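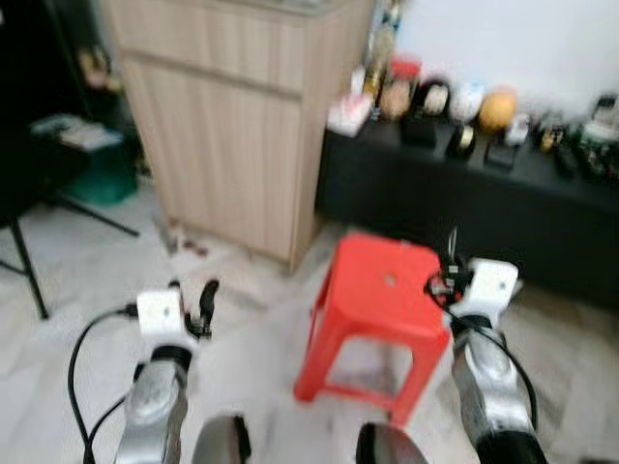
**Ikelville Seed Library, fall meeting, 15th September**

Present: Hsin-yi Chung (chair), Mounir Ouazzani (minutes), plus the growers' group, the school garden group and a good handful of new faces. Apologies from the Masberg Road allotments, who were busy with their own harvest supper.

**1. Last meeting**

The June minutes were agreed with one fix: the bean that did so well for the school garden was the speckled runner, and I had written "specked." Sorry, all.

**2. How the season went**

What a year! Hsin-yi read out the lending numbers and there was real applause. We lent 1,304 packets, our first time past 1,000, and the biggest jump was in flowers. Calendula went fastest, then the tall zinnias, then the purple poppies that people keep asking about.

Returns are still coming in. So far 37 members have brought seed back, and several of the jars are wonderfully full. Tomatoes are well covered. We are short of lettuce, as we were last year, and very short of parsnip. Parsnip seed doesn't keep, so the old stock will be used up as a germination test with the school group and then composted.

Good news on the squash: the growers' group hand-pollinated this time and taped the flowers shut, and the fruits look true to type. Everyone who tasted the soup agreed it was a great squash. Seed from it will be labeled separately so we don't mix it up with the open-pollinated lot from the year before.

**3. Labels**

A long talk, and a lively one. Too many packets came back saying only "beans" or "nice red tomato." Agreed that every return needs the variety name, the year, the grower's name and the street or garden where it was grown. If you don't know the variety, write "unknown" and tell us what it looked like and how tall it got. That is still useful!

Mounir to draw up a new slip, small enough to fit inside a coin envelope. Hsin-yi asked for a line on whether anything similar was growing nearby — this matters most for squash, corn and the cabbage family.

**4. Drying and storage**

The drying racks worked well but the back shelf gets damp in wet weeks. We lost a tray of sweet peas to mold. Agreed to move the racks to the front wall, away from the sink, and to leave pods there until they rattle. Someone suggested a dehydrator. Most people felt it would run too hot for seed, and the idea was dropped.

Rice in the jars was also discussed. It helps a little if the rice is dried in the oven first. Silica gel is better, and we have a bag of it that hasn't been opened. We'll use that.

**5. The Inusano melon**

Mounir brought slices. The seed came to us as a swap from the Kyriakidis garden, and it ripened outdoors against a south wall with no cover at all. Sweet, orange inside, thin skin, a little like honey near the rind. There were no slices left by the time we reached item 6. Seed has been washed and is drying on a plate. We'd love to get it to as many gardens as possible next spring, so it will go out in small packets, one per household.

**6. Swap day**

Same format as last time, with 2 changes. Garlic and shallots get their own table, as the crowd around them was blocking the door. And the seed cleaning demo moves to the first hour, so that families with little ones can join in before they get tired. Screens and winnowing bowls to be borrowed from the school garden group, who also offered to bring their pressed flower cards. Yes please!

Hsin-yi will lead the cleaning demo and would like lots of dry material to work with: lettuce heads, marigolds, poppy pods, kale stalks. Please bring them in paper bags, as plastic makes them sweat.

**7. Anything else**

- The catalog binder is missing its pages for peas. If you took them home to copy, please bring them back.
- A new member asked if we take tree seed. We haven't before, but there was a lot of interest in hazels and crab apples. To go on the next agenda.
- Thanks to everyone who watered the demo bed through the dry spell. The cosmos are still going strong.

**To do**

- Mounir: new return slip, order coin envelopes
- Hsin-yi: swap day poster, demo, reply to Masberg Road about sharing onion seed
- Growers' group: move the racks, label the squash
- Everyone: lettuce seed, please!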